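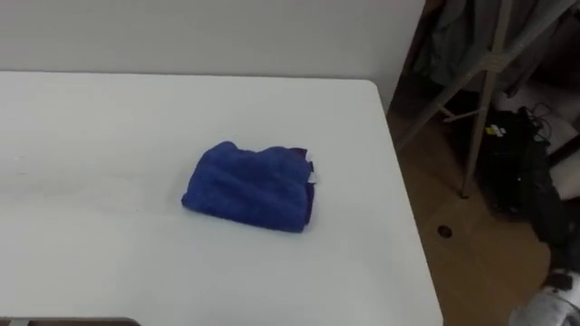 Slide 1. Folded cloth on a white table.

Leave this up while people find seats. Wait for the door to shut, then wait a bit longer for the person who opens it again.

Opening. Thank Selina Holzer for the introduction, whatever it turns out to contain. Last year I was "our next speaker, who has a train to catch". I had no train.

Subject of the talk: care labels, and why we all own clothes we are quietly afraid of. Ask for hands. Who has read a care label this month? Who read it after the jumper came out?

Slide 2. The symbols. Go through the tub, the triangle, the square and the iron. Let them guess the triangle (bleach). Somebody will say "tent". Let them have it. The circle is for the dry cleaner, and the letter inside it is for the dry cleaner as well, so the rest of us can stop worrying about it.

Slide 3. The Jarwood survey. We put the same label in front of 522 shoppers and asked what they would do with the garment. 358 of them said they would wash it at 40. The label said hand wash. Pause for the laugh. If no laugh, say "I was in that group" and carry on.

Slide 4. Who writes the labels? Tell the Widmer story: cardigan, perfectly ordinary wool blend, marked dry clean only. I rang to ask why. Luzius Haslinger was very patient with me and explained that a cautious label brings in fewer complaints than an honest one. He also told me he washes his at home, on cold, in a pillowcase. Check with Selina whether I'm allowed to say that bit. Say it anyway if she's at the back.

Slide 5. Length. Hold up the Clirkier shirt and unroll the label slowly. Do not rush this, it is the best thing in the talk. Most of it is the same sentence in different languages. The part you need is on the last flap, next to the spare button.

Slide 6. What I'd ask for. 2 lines, big enough to read in a utility room: the hottest wash it will survive, and whether it can be tumbled. Everything else can go on a website that I will never visit.

Skip slide 7 if we're past half three. It's the Imico chart and it only makes sense to me.

Questions. Someone will ask about removing red wine. I don't know. Point them at the coffee, which is out in the corridor until four.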